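Frequently Asked Questions: Bed Linen, Folding and Washing
Gostmont Guest Rooms, linen page for hosts and long-stay guests

These are the questions that come to us most often. The answers are written by Gervásio Sampaio, who keeps the linen room. Last revised April 25, 2024.

How many sheets do I receive for one bed?
You receive 2 flat sheets and one fitted sheet. The second flat sheet is for the change in the middle of the stay. If you stay more than 30 nights, please write to us and we will prepare another set.

Can I wash the sheets myself?
Yes, you can. Please wash the pale sheets alone, on a gentle program with cool water. Do not use bleach. It makes the light green ones go yellow along the hems, and after this we cannot use them for guests anymore.

What about dark items, for example belts, straps and robes?
Wash them apart from the pale cloth the first three or four times. Navy is the color that gives us the most trouble. A navy belt forgotten inside a bundle of sheets spoiled a whole load in January, and Tarcísio Pacheco had to wash everything again two times. Now we shake out each bundle before it goes into the machine, and we ask you to do the same.

Do I need to iron?
No. If you take the sheet out of the dryer while it is still a little warm and lay it on the bed at once, most of the creases will fall out. We iron only the pillowcases.

How do you fold a large sheet when you are alone?
Put it on the bed, not on the floor. Spread it with your open hands from the middle to the sides, and do not worry about small wrinkles at this moment. Bring the bottom edge up to the top edge, smooth it, and then fold from left to right. Repeat until it has the size of the shelf. For a double sheet I make four folds. For a single sheet three are enough.

Which side of the sheet goes up?
The side with the wide hem finished goes down, so that when you turn the top part over the blanket you see the nice side. Many people do the contrary and it is not a problem, but the bed looks less neat.

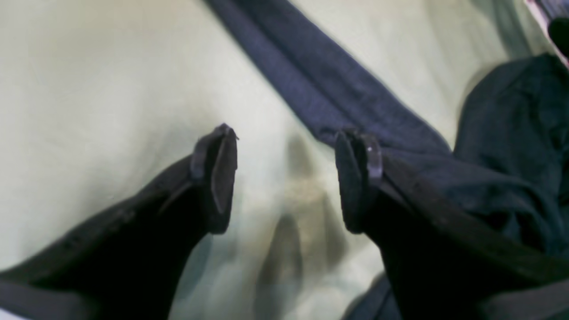

If you are not sure which side you have, feel the hem with your fingers. On the nice side the stitching is flat, and on the other side you can feel a small step.

Where do I leave the used linen?
Please leave it in the bag behind the door of your room. Towels can go in the same bag if they are dry. Wet towels should hang in the bathroom until we come.

I found a stain. Must I pay for the sheet?
In most cases no. Please tell us soon, and do not rub it with soap. Old coffee and sun cream are the difficult ones. If the sheet is lost or torn, the price is written on the paper in your room.

Can I buy the same sheets?
We buy them from Morikawa, cotton of 421 threads. We do not sell them at the house. The blankets are from Irero and they have a different washing label, so please read it first.

Who can I ask if my question is not here?
Leave a note at the reception in Akport, or call extension 800 and ask for Gervásio or Tarcísio. We answer in the morning.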